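Ernow Building, Unit 42: Monthly Walk-Through Checklist with Comments

Use one copy per visit. Mark each line OK, Fix or N/A and write a comment for anything marked Fix. Start at the Punen Street door and work toward the loading side.

Entrances and exits
Front door closes and latches without a push: OK
Rear exit opens fully: Fix. Drags on the mat. Trim the mat or move it.
Exit signs lit: OK
Path to rear exit clear: OK. Pallets moved since the February visit.

Work areas
Tables steady, edges free of burrs: OK
Small parts kept in trays: OK
Floor tiles flat, no lifted corners: Fix. One loose tile by the sink. 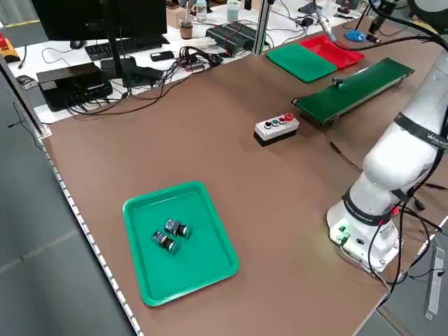 Page last changed: Friday, 4:15 p.m.

Fire equipment
Extinguishers on hooks, pins in place: OK
Gauge needles in the green: Fix. Unit by the break room reads low. Tag it and call Grerau for a swap.
Tags initialed this month: Fix. Two missed.
Sprinkler heads clear of stacked goods: OK, but the top shelf in storage is close. Do not add another row.

Electrical
Panel doors shut and labeled: Fix. Label for circuit 75 has faded. Reprint.
Cords free of cuts and tape repairs: Fix. Taped cord on the floor fan. Taken out of use.
Outlet covers whole: Fix. Cracked cover behind the copier.
Power strips plugged into the wall and not into each other: OK

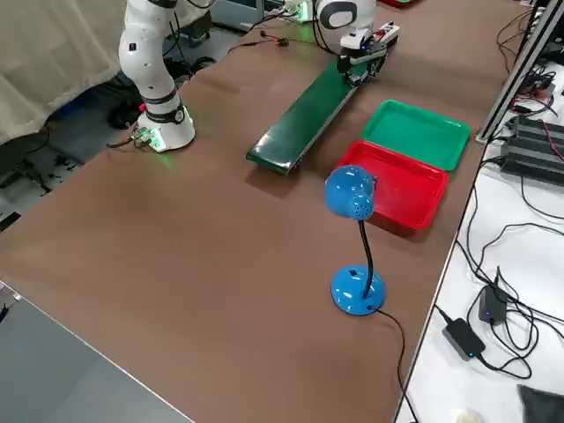
Brown work table, white arm with green light at the base.

Storage and chemicals
Lids on, labels readable: OK
Data sheets in the binder: Fix. Sheet for the Lục floor cleaner is an old version.
Heaviest boxes on the bottom shelf: OK
Ladder feet and locks: OK

Restrooms and break room
Hot water at both sinks: OK
First aid kit stocked: Fix. Out of medium bandages. Order the box of 100.
Refrigerator door seal: OK
Eyewash runs clear: OK. Ran it for the full time on the card.

Comments
The rear door mat was on last month's list too. Please close it out before the next visit. Work order 796 covers the loose tile and the outlet cover, so do not open a second one. The fan cord needs a new plug end or the fan goes in the scrap bin.

Return the signed copy to the front desk tray.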